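Shared Guide Asks Robot Labs to Write Down the Small Stuff

A new set of good practice notes for people who run two-armed tabletop robots went out to members of the Skumine network in October, and it is a friendlier read than most documents of its kind. It runs to 28 pages, it is written in everyday words, and it has very little to say about motors. What it cares about is the record a lab keeps of its own work, and whether a stranger could pick that record up a year later and make sense of it.

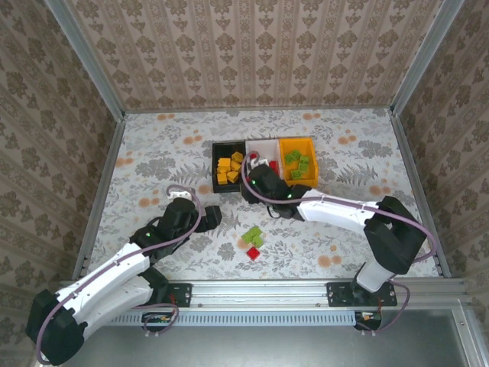
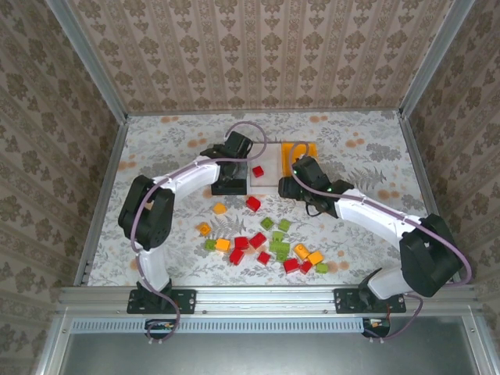 Robot arms sorting colored blocks have become a familiar sight in labs and small engineering firms, and the notes were written with that sort of work in mind. The trouble, as the authors see it, is that two groups can both say they ran "a block sorting task" and mean quite different things by it. One run may have a black bin, a white bin and an orange-yellow bin standing side by side at the back of the mat, with yellow blocks heaped in the black one and green blocks in the orange-yellow one, while another has a white tray holding a single red block and a spread of red, orange and green blocks still out on the table. Under the new notes, each of those would get its own line in the log, with the starting layout written out before the arms are switched on and the finishing layout written out when they stop.

Teresa Zawadzka led the writing group and has spent a good part of the past year on the phone with anyone willing to talk to her about their logbooks (a surprising number of people, she reports, and some of them for well over an hour). She says the idea came out of a joint project between two members, Trukel and Nowicki, who had agreed to pool their recordings and found they could not.

"They had around 4,000 runs between them, and both teams had been careful, really careful," Zawadzka said. "But one team called a run finished when the last block was let go, and the other called it finished when both arms were back at rest. Neither of them had written that down, and why would they? Everybody in the room knew it already. So there we all were, with a lovely big pile of work and no way to add it together."

The two teams did sort it out in the end, with a good deal of rewatching, and the rule that grew out of it now sits on the very first page. A lab may choose any definition of a finished run it likes, but it must state that definition in one sentence and keep it for the whole of a series. If the definition changes, a new series begins.

From there the notes move through 5 sections: the workspace, the objects, the people, the run itself, and the stops. The workspace section asks for a plain sketch of where each arm is mounted and how far it can reach, with the area shared by both arms shaded in. It asks labs to note the background and the table covering too, patterned or plain, and to say so when either one is changed. Cables get half a page to themselves. Any cable that travels with an arm should have enough slack for the full range of movement and should be checked by hand, power off, at the start of each session – the authors would like the person who checked it to put their initials in the log.

The section on objects is the one that has drawn the most comment so far. It asks that blocks, bins and trays be listed by color and size, and that the starting arrangement be varied on purpose according to a plan. Several members wrote back during the draft stage to say that scattering the blocks by hand was perfectly good variety. The writing group disagreed, gently, and pointed out that people tend to drop things in the same few spots without noticing. The final wording allows hand scattering as long as the log says so and gives the name of the person who did it.

Stops are handled with the same patience. Every stop has to be recorded with its cause, even if the cause is only that somebody wanted to straighten a bin. Hands stay out of the shared area until both arms have been stopped and the operator has said so aloud. Runs that went badly are to be kept along with the good ones and marked clearly, and the notes are quite firm on this, more so than on nearly anything else.

Solène Joly, who looks after the robot room at Virimden, tried out the draft with her own group over the summer. She had expected grumbling, and there was a bit of it in the first week.

"My group thought I was asking them to write a novel before breakfast," Joly said. "Then we timed it, and filling in the sheet took less than five minutes once they'd done it a few times. What I liked best was having a new student come in and read back through the old sheets on her own. She asked me very good questions that afternoon, and a couple of them I couldn't answer, so now there's another box on our form."

Following the notes is voluntary. Members who do so may say as much when they share recordings, provided they attach a completed sheet for each series, and a blank copy of the sheet is included at the back. The writing group is taking comments through the winter and plans a short revision in the spring, when it also hopes to add a page on grippers, a subject on which Zawadzka says she has already received more mail than she can comfortably read. Labs that would like to send in a filled-out sheet with their remarks scribbled in the margins are very welcome to do so.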